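Jorneo Tabletop Set: Glass, Bowl and Spill

Version note, 24 October 2026

Summary

Jorneo is a collection of still pictures of small household objects on a covered table. It is meant for work on clear materials, shallow containers and liquid on an absorbent-looking surface. The set holds 2497 pictures in 29 groups. Each group keeps one arrangement of objects and may include more than one viewpoint. The files are packed by Jatano and mirrored at Mosquera.

Contents

Group 8 is the reference group for this card. Its objects are a stemmed wine glass with water in it, a pale green ceramic bowl filled with clear marbles or beads, and the brown table covering. A darker wet patch lies just to the right of the glass.

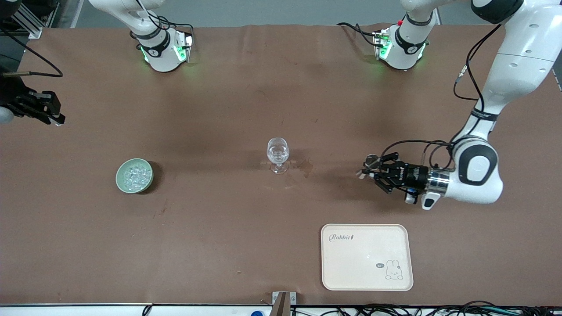
Labels

Labels are stored in one text file per group, one line per object. The fields are picture name, object class, material, contents and a free note. Classes in use:

glass_stemmed
bowl
bead_or_marble
spill
surface
other

Material is filled in only when the annotator was sure of it. "Clear" is a permitted value and covers both glass and plastic. Contents may be left blank. A bowl of beads gets one bowl line and one bead_or_marble line, whatever the number of beads.

Spills are outlined by hand along the dark edge. Thin tails narrower than the outline tool are dropped. Shadows are not labeled, and a shadow that touches a spill is cut out of the outline. The source of a spill is never recorded.

Close views

Close views follow the same label file as the wide ones, with the suffix _c on the picture name. They account for 373 of the pictures. Objects at this range are often partly covered, so the "other" class is used more freely. A small, round, clear item on the table, such as the one with white highlights next to the wet patch in the group 8 close view, takes "other" with material "clear" unless its identity is certain. Pale rounded shapes showing only a rim or side are handled the same way, with material left blank.

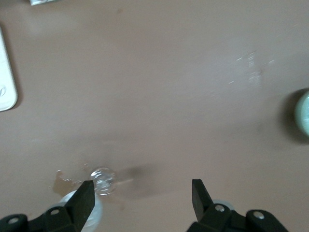 Known problems

Color is not matched between viewpoints. The table covering is brown in the wide view of group 8 and pinkish brown in the close one, and the surface label should be used in place of any color threshold. Outlines of pale spills are less reliable than the rest. Roughly a tenth of the free notes still use the older Stultunis class names, and these will be converted in February.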